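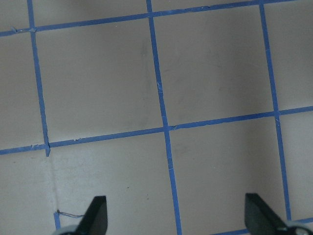 Figure 1. The grid as the wrist camera sees it, gripper fingers at the bottom. Note the frayed tape near the upper left crossing.

Keeping the Rasero Cell in Working Order
Student project report, Stukmont Lab, Urville College
Sorcha Moynihan and Miroslava Maksymiv
August 15, 2024

1. What we were asked to do

The project sheet said "bring the two-arm cell back to a repeatable state and document it." We read this as a week of tightening things and then a nice long stretch of writing. The cell is in Begum Hall. It had been used by several groups before us, and each of them had left it in a condition they described as ready to go.

The cell has two arms mounted at the back edge of a paper-covered table, a gripper on each, a wrist camera, and two fixed cameras. The table is marked out in squares with blue painter's tape. Parts are placed by square, and the arms pick them up. Our job was the setup itself: the surface, the mounts, the cables, the grippers, and the check that says whether any of it has moved since the last time.

2. The surface

We had both assumed the table would be the easy part. It took up more of our logbook than the arms did.

Paper is cheap and easy to replace, and it gives the cameras a plain background. It also creeps. When a gripper comes down a little low and drags, the paper moves with it, the tape moves with the paper, and then the square called C3 is in a slightly different place from the C3 in the program. In April we measured one crossing 9 mm away from its taught position. The arm was going exactly where it had been told, so we spent an afternoon recalibrating an arm that had nothing wrong with it.

The procedure we settled on:

Clear the table and wipe it down before laying paper.
Pull the paper tight from the back edge forward, one of us on each side. Creases near the mounts are hard to avoid and we tolerate them. Creases inside a working square mean starting over.
Snap the long lines first with a chalk line, then tape over the chalk.
Tape the cross lines from the center out.
Press down every crossing with a plastic card. This is where the fraying starts.
Trim loose ends with a blade. Tearing is faster and leaves small flaps, and the wrist camera's line detector is very fond of small flaps.

We do not retape the whole grid every time something lifts. A lifted edge that the detector ignores can stay. Anything that shows up as a false corner in the detector output gets cut out and patched, and the patch gets written in the log with its square, so that the next person does not spend an afternoon as we did.

3. Mounts and cables

Each arm sits on a square plate. We checked the bolts with a torque wrench at the start and again at the end, and put a stripe of paint marker across each head, so a loose one gives itself away. None moved in six weeks. We were slightly disappointed, having bought a new marker.

Cables were another matter. The cable for the gripper runs along the outside of the arm and has to stay slack enough for the wrist to turn all the way in both directions. Too tight and it pulls on the connector at the end of the turn. Too loose and it hangs down into the work.

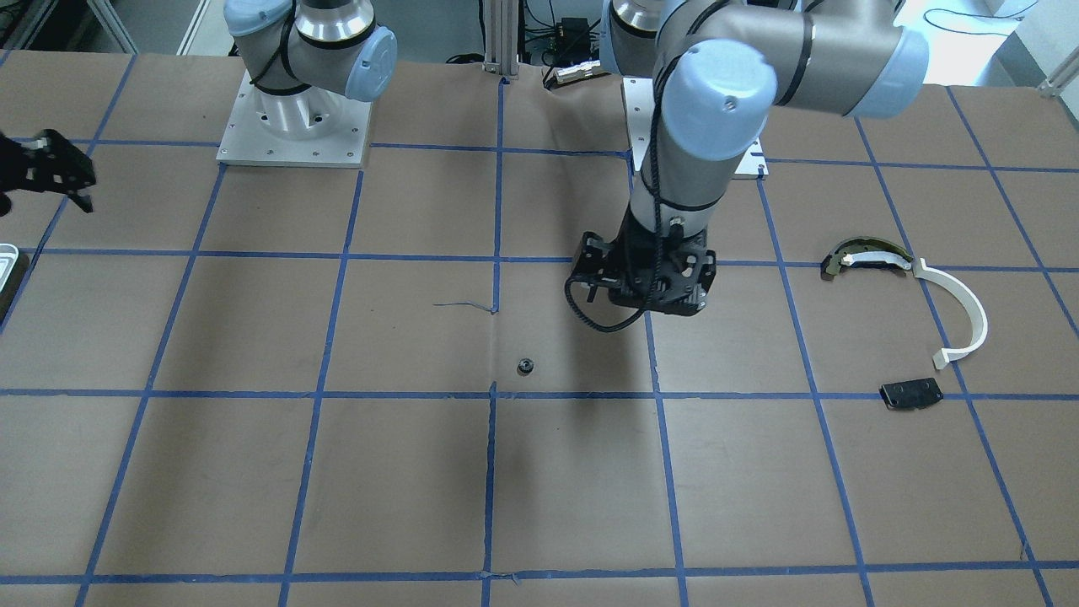
We tried for the middle and ended up somewhat on the loose side. The test is simple: jog the wrist slowly to each end of its range with one person on the pendant and the other watching the cable. If the loop touches the paper or snags on a finger, move the last tie back toward the elbow by a finger's width and try again. Do this by hand and at low speed. The collision detection is good, but it has no opinion about cables.

Ties should be snug, with the clipped tail facing away from the joint. Sorcha has a scratch on her wrist that she would like entered as evidence for this rule.

4. Grippers

The fingers are easy to take off and easy to put back on slightly crooked. We now close them on a flat gauge before tightening the screws all the way, and check that the gap is even from base to tip. After that comes an open and close cycle with nothing between the fingers, then one with a part.

Dust is the real enemy. Brown paper sheds, and the fluff works its way into the slides. A dry brush once a session has been enough. We tried compressed air once, which moved the fluff from the gripper to the wrist camera.

5. The check

Our checklist has 13 lines and fits on one side of a page, which was the only design requirement Miroslava insisted on. The last line is the one that matters. One arm stands over a known crossing, the curved part is placed across the line in front of it, and the arm picks it up and puts it back. We chose that part on purpose. A block will forgive a few millimeters of error because the fingers simply shove it straight. A thin curved piece turns when it is pushed off center, and then everyone can see that something is off.
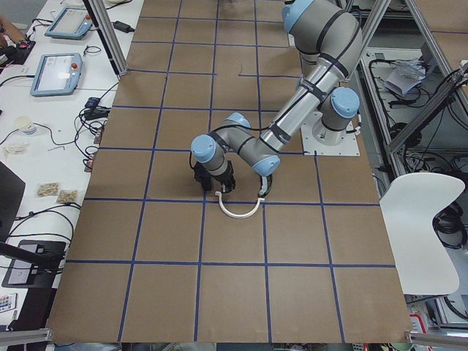 Figure 2. Gripper over the middle of the table with the white U-shaped part across the tape line.

We ran 200 pick-and-return cycles after the final taping. The part was dropped in six of them. Four of those came in one run and traced back to a finger screw that one of us (the log does not say which) had left at hand tight. We have no explanation for the other two, and have resisted the temptation to invent one.

6. Things we did not fix

The pendants live on the bench beside the table along with everything else that lives on the bench. We wrote a rule about keeping that bench clear and posted it. The rule is still posted.

The grid labels exist only in the program and in our heads. We thought about writing them on the paper, but the ink confused the line detector in our one trial. A printed map of the squares is taped inside the cover of the logbook, to be held with the row A side toward the arms.

The fixed cameras have no check of their own. If one gets bumped, the first sign will be odd placement data, and the arms will get blamed for it. A pair of permanent markers on the aluminum framing would solve this, and we recommend that the next group start there. Blank log sheets and the spare roll of tape are in the bottom drawer. The flat gauge should be there too, and if it is missing, ask us before ordering another.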